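September, evening

Got in a little before eight and the planner build from last night had failed again, same linker complaint as before. I'd pinned the wrong version of the collision library in one file and the right version in the other. Fixed both, went for coffee, came back to a green build. That was the easy part of the day.

The rest went to the timestamp problem. The wrist cameras and the joint states don't agree on what time it is, and they disagree by a different amount on each arm. Liesl Oberholzer has been saying this for a while and I kept telling her it was jitter. It isn't jitter. I plotted the offset over a long run and the left arm sits at a steady 43 milliseconds behind, while the right one drifts and then snaps back whenever the driver resyncs. So the policy has been training on pictures of where the gripper was and joint angles of where it is. For slow reaches that hardly matters. For anything where the two grippers meet in the middle it matters a lot.

I wrote a small tool to fix it after the fact. It reads the log, finds the resync points, fits a line between each pair and shifts the frames onto the joint clock. I called it jovadby because the repo template wanted a name and I was looking at the map on the wall. Liesl doesn't like the name. She ran it on the Ullasgate logs anyway and out of 559 episodes it refused to touch 2, both with a gap in the middle where the driver had restarted. I'm fine with refusing. I'd rather drop an episode than interpolate across a hole.

Lunch at the desk. Zou's controller notes came over from Proltstead while I was eating. They want the gripper command rate brought up to 100 Hz to match the arms. I don't object, but I want the force limit moved out of the Python process first. Right now if the planner stalls, the last grip command stands until somebody notices. It should live in the driver with a timeout. I wrote that back in two paragraphs and then cut it to one.

Afternoon was the handover code, mostly the state machine. There was a state called "settle" that did nothing except sleep, and three other states had come to depend on the sleep. I took it out and put in a real check on gripper width and joint velocity. Two tests broke, both of which had the old delay written into them as a number. Rewrote those. Then a long argument with the config loader, which reads an empty field as zero and not as missing, so a blank speed limit turns into a speed limit of nothing. The arm just sits there, obeying. I added a hard error for it.

Pasting in the views I had up most of the afternoon.

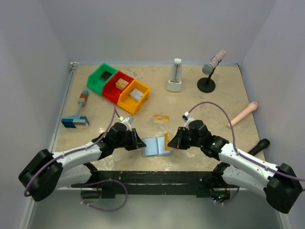
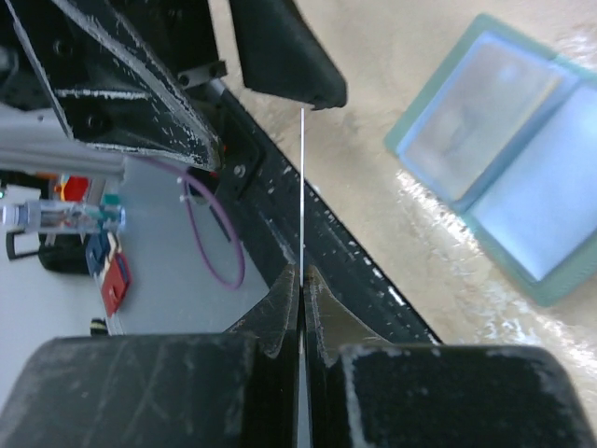
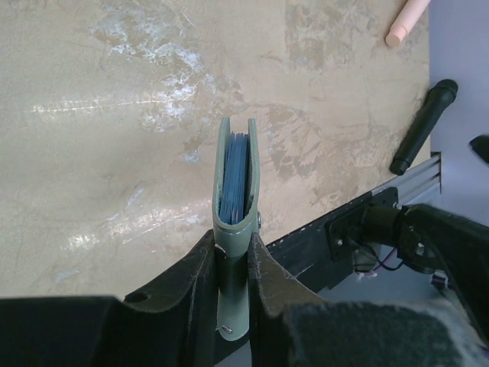

The segmentation model is the next thing I have to deal with, and mostly its habit of merging whatever is touching. It was trained on objects with space between them, and bimanual work has very little of that. I'd like it to treat the fingers as known geometry: we have the joint angles, we have the meshes, so render the gripper into the mask and subtract it before the model guesses at anything. The green wallet is a fair case for it, with black fingers pressed on both sides and the blue cards packed tight inside. I want one mask for the wallet and one for the stack, and I don't care about single cards yet. The thin white rod between the fingertips is worse. At the resolution we feed the network it's a pixel or two wide, so I may have to crop around the fingertips and run that part at full size. That costs memory, and the second GPU is already full of Liesl's job.

I also think the fixed view should get more weight when the two grippers are close together, as they are at the light blue card holder. Each wrist camera loses a lot to its own fingers at that range. Simple rule to start with – distance between the tool points, a linear ramp, nothing learned. If it helps I'll think about something better.

Left at seven with jovadby still going through the older logs. Need to ask Liesl where she put the calibration file for the left wrist, the one in the shared folder has last month's bracket in it.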